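The Last Wicket at Eltthorpe

Kayode Ajayi has been dropped by Eltthorpe Cricket Club 19 times, and he would like it known that he came back for 18 of them. The most recent is still under discussion.

AJAYI bowls left-arm spin, slowly. His captain, Lorena Benítez, describes his delivery as "a ball that arrives when it feels ready," and she means it kindly, or at least she did in July, when he took 8 wickets in a single afternoon against Traravport and the club had to find him a chair at the head table. Before that match he had taken three all season, one of them when the batter stepped on his own stumps while swatting at a bee.

The Eltthorpe ground sits behind a tile warehouse and slopes toward the road. Visiting teams complain about the slope. Home teams complain about the visiting teams. Benítez took over as captain four seasons ago, when the club had 14 players and two working helmets, and she has since doubled the number of helmets.

"People ask me about our philosophy," she says. "We try to have 11 by the toss."

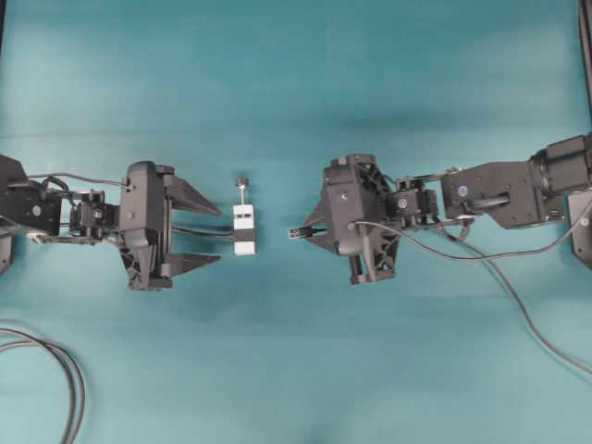 Two black arms over a teal surface, a small white object between them.

The Traravport match is the one everybody wants to talk about, so we talk about it. Traravport had won the league three years running and came with matching bags. They also had Aiman Wijaya, who had scored 1114 runs over two summers and who opens the batting like a man late for a train. He hit Eltthorpe's first over for 16. He hit the next one into the tile warehouse, where it was returned by a forklift driver who wanted to know the score.

Benítez went to Ajayi in the ninth over, mostly to give her quick bowlers a drink. His first ball bounced twice. Wijaya, who had been offered nothing so generous since childhood, waited for it, went on waiting, and spooned it to cover.

"I've watched it back," Wijaya says. He is good-humored about it now, though he does ask how long this article is going to be. "I had time to pick four different shots. I think I played all of them."

What followed was less a collapse than a long, polite queue. Traravport's middle order had grown up on fast indoor surfaces and had no answer for a ball with no pace on it at all. Izzati Ismail, the Eltthorpe wicketkeeper, completed 3 stumpings and says she could have managed a fourth if she hadn't been laughing. She keeps standing right up to the wicket for Ajayi, a position she describes as safe, sociable and a bit boring.

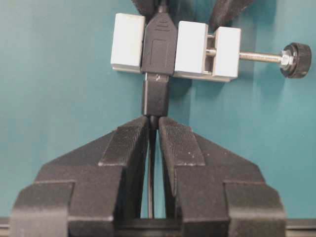
Then came the chase, which Eltthorpe nearly ruined. Needing 97, they were cruising at 80 for four when Marlina Sitompul, their steadiest batter, called for a single that existed only in her imagination. Ismail was run out by half the length of the pitch. Two more went in the next over, one of them to a catch so simple that the fielder looked around for the trick.

That brought Ajayi to the crease with nine needed and one wicket left. His batting average at the time was lower than his shoe size. Sitompul met him halfway down the pitch with instructions.

"I told him to block everything," she says. "He nodded, very seriously. Then he tried to hit the first ball over the warehouse."

He missed it. He missed the second too. The third took the top edge, cleared the keeper and ran down the slope for four, past a fielder who had spent all day complaining about the slope. Sitompul got the rest with a cut and a scrambled single, and Eltthorpe had beaten Traravport for the first time in the lifetime of most of the players.

They lost the following match by 140 runs. Ajayi bowled five overs for 61, and Benítez left him out of the next game. He turned up anyway, in his whites, and umpired.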